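양팔 로봇에 트레이 정리 작업 가르치기: Gisov 티칭 키트 따라하기

작성: Janaka Kanagaratnam
2023년 8월 28일

Gisov 키트를 받고 나서 제일 먼저 해 보고 싶었던 게 선반 정리였습니다. 집어서 놓기만 하는 데모는 많이 봤는데, 모양이 애매하게 휘어진 물건을 방향까지 맞춰서 놓는 건 꽤 다른 이야기거든요. 며칠 붙잡고 있다 보니 정말 재미있어서, 같은 키트를 쓰는 분들이 바로 따라 할 수 있게 순서대로 적어 봅니다. 펌웨어는 로봇에 이미 올라가 있고, 원격 조작 화면에 접속까지 된 상태라고 가정할게요.

준비할 것
- 양팔 로봇과 Gisov 티칭 키트(조작기 한 쌍, 기록 프로그램)
- 허리 높이 정도의 2단 선반 또는 작업대
- 같은 모양의 검은색 트레이 여러 개
- 로봇이 몸통을 돌릴 수 있는 바닥 공간

1단계. 자리 잡기
로봇을 선반 정면에 세우지 말고 살짝 비스듬하게 두세요. 설명서에는 정면이라고 되어 있는데, 제 경우에는 비스듬히 둔 쪽이 왼팔 팔꿈치가 훨씬 편했습니다. 선반 모서리를 기준으로 바닥에 테이프를 붙여 두면 다음 날 같은 위치에서 다시 시작할 수 있어요. 저는 이걸 안 해 놓고 첫날 기록을 통째로 다시 했습니다...

2단계. 잡는 위치 정하기
트레이는 가장자리를 잡습니다. 가운데를 잡으면 내려놓을 때 손가락이 바닥면에 먼저 닿아요. 조작기의 힘 제한은 기본값보다 낮은 25에서 시작해서, 들었을 때 트레이가 돌아가면 조금씩 올려 주세요. 반대쪽 팔은 굳이 멈춰 둘 필요가 없습니다. 두 팔을 같이 움직이면서 기록하는 게 이 키트의 제일 좋은 점이에요!
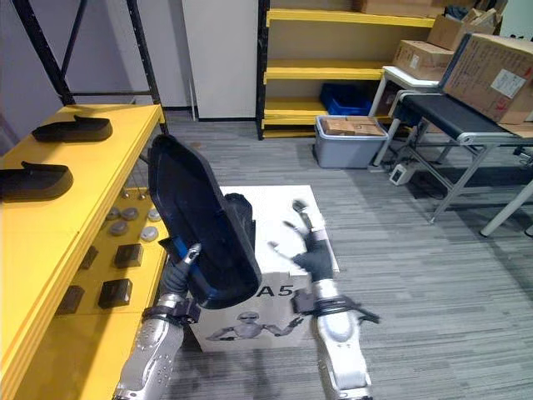 왼쪽 그리퍼로 검은색 부품을 세워 든 상태. 오른손은 상자 위쪽에서 움직이는 중이다.

3단계. 시연 기록하기
기록 버튼을 누르고 한 동작을 끝까지 이어서 합니다. 잡기, 들기, 선반 위로 옮기기, 내려놓기, 손 빼기까지가 한 묶음이에요. 중간에 망설이는 구간이 길면 나중에 로봇도 그 자리에서 똑같이 망설입니다(처음 봤을 때는 좀 귀여웠어요). 실수했다면 억지로 수습하지 말고 취소한 뒤 처음 위치로 돌아가세요.

저는 시연을 52번 기록했고, 그중 한 번은 조작기 케이블이 걸려서 버렸습니다. 남은 51개로 학습을 돌렸어요. Lurngate 게시판의 Mervin Fehr 님은 21개로도 움직임이 나온다고 하셨는데, 그분은 트레이를 놓는 자리가 늘 한 군데였습니다. 자리를 바꿔 가며 놓게 하려면 넉넉하게 모으는 편이 낫습니다.

4단계. 나란히 놓기
여기서부터가 진짜입니다. 트레이를 같은 방향으로 줄 맞춰 놓으려면 손목 각도를 일정하게 유지해야 해요. 요령은 둥근 쪽 끝을 선반 안쪽으로 향하게 하고, 안쪽을 먼저 댄 다음 앞쪽을 천천히 눕히는 겁니다. 한 번에 평평하게 내리려고 하면 옆에 있는 트레이를 건드리기 쉽습니다. 특히 선반 끝자리는 팔을 가장 멀리 뻗는 자리라 손목 여유가 별로 없어요. 저는 끝자리를 먼저 연습하고 가까운 자리로 옮겨 왔습니다.
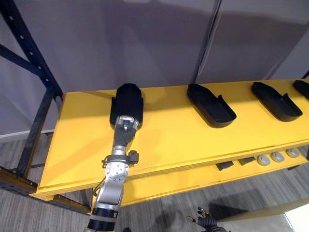
간격은 자로 재지 않아도 괜찮습니다. 눈으로 봤을 때 손가락이 편하게 드나들 만큼이면 충분하고, 손을 뺄 때는 위로 곧장 올린 다음 뒤로 당기세요. 대각선으로 빼면 세워진 탭에 손가락이 걸립니다. 아래 칸에 작은 물건을 둔다면 그쪽은 따로 작업 이름을 만들어 기록하는 게 좋아요. 한 파일에 섞어 두면 구간을 나누느라 시간이 더 듭니다.

5단계. 재생해서 확인하기
학습이 끝나면 속도를 절반으로 낮추고 재생해 보세요. 비상 정지 버튼은 꼭 손 닿는 곳에 두시고요. 볼 것은 손목이 트레이를 눕히는 순간과 손을 빼는 순간, 이 두 군데입니다. 흔들림이 보이면 해당 자리의 시연만 골라서 추가로 기록하면 됩니다. 전체를 다시 할 필요가 없어서 정말 편합니다.

써 보면서 아쉬웠던 점
조작기 케이블이 짧습니다. 연장선을 쓰면 되긴 하는데 기본 구성에 있었으면 좋겠어요. 기록 프로그램의 구간 자르기 화면도 글자가 너무 작습니다. Kirside에서 나온 조작기를 쓰는 Thirumalai Annamalai 님 말로는 그쪽은 화면이 더 시원하다고 하네요. 대신 손목을 돌리는 느낌은 저는 Gisov가 훨씬 마음에 듭니다. 트레이를 세웠다 눕힐 때 손에 전해지는 감각이 자연스러워요.

10월에 업데이트가 나오면 구간 자르기부터 다시 써 보고 이 글에 덧붙이겠습니다. 힘 제한 값을 다르게 쓰시는 분은 댓글로 트레이 모양과 함께 알려 주세요!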